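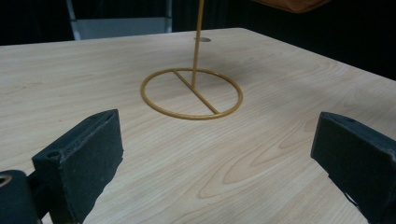
BRORNVILLE – The Flidton housewares workshop has changed the base of its wire tabletop stand after a run of complaints that the older version tipped when loaded on one side. The revised stand goes into regular production in September.

The earlier stand had three short feet welded to a center post. On an uneven surface one foot tended to lift, and the load on the hook at the top did the rest. The new base is a ring of rod that lies flat on the table, crossed by a straight bar of the same rod. The post is welded to the bar and carries whatever is hung from it.

Berenice Cuautle, who runs the bench section at Flidton, said the ring was the simplest of the bases tried over the spring. "A ring touches the table all the way around, provided it is flat," she said. "Getting it flat is most of the work. We bend it, weld the joint, put the bar in and then the whole thing pulls out of shape and has to be trued again."

Truing is done by hand on a steel plate. A base is passed if a feeler gauge will not go under the ring at any point. In the first batch of 434 bases, 17 were rejected at this step. Most of those had been welded too hot at one end of the crossbar, which drew the ring in and raised the opposite side. The welding order has been changed so that both ends of the bar are tacked before either is finished. No base has been rejected for the same fault in the batch that followed.

The position of the post on the crossbar was the other point of discussion. With the hook bent out over the ring, a post at the middle of the bar keeps the load inside the footprint of the base. The shop also built two samples with the post moved toward the rim, which allowed a longer hook but left the stand easy to knock over when nothing was hanging from it. These were dropped.

The stand is sold for small hanging items such as ornaments, glass floats and lightweight planters. Flidton has not raised its stated load limit, although the new base held more than the old one in the shop's own tests. Cuautle said the limit is now set by the hook. Under a heavy load the hook opens before the base moves, and the shop would prefer that buyers stay well short of that.

Four finishes are planned: black, white, plain steel under clear coat, and a matte mustard gold. The gold is a powder coat. Earlier stands were offered in a brass-plated finish that scratched at the base when the stand was dragged and showed fingerprints on the post. Plating will stop when the present stock is used up. The powder coat is baked on in one pass, after the bases are trued, and adds very little to the thickness of the rod.

Buyers with soft-topped or oiled wood tables are advised to lift the stand when moving it. The ring has no pads. Felt was tried and removed again, as strips of it came away at the edges after a few weeks on the display tables at the Sedham store, and small dots of felt brought back the rocking that the ring was meant to cure. A clear adhesive bumper is under trial, but it will not be supplied with the first stands.

The Sedham store will carry the new stand first, followed by Adugna, which takes most of Flidton's wire goods for its gift counters. Adugna has asked for a taller post on part of its order. The shop can supply it on the same ring, with a shorter hook.

Owners of the three-footed stand can exchange it at the Sedham counter for the new one in any finish in stock. The stand should be brought in without its packaging, and no receipt is needed. Stands with a bent post will be accepted. The counter closes for exchanges 20 minutes before the store does.

Recent items
Sedham store extends evening hours through the fall
Adugna drops plastic hang tags on wire goods
Brornville loading dock to be resurfaced
Powder coating line back in use after oven repair
Flidton seeks second welder for bench section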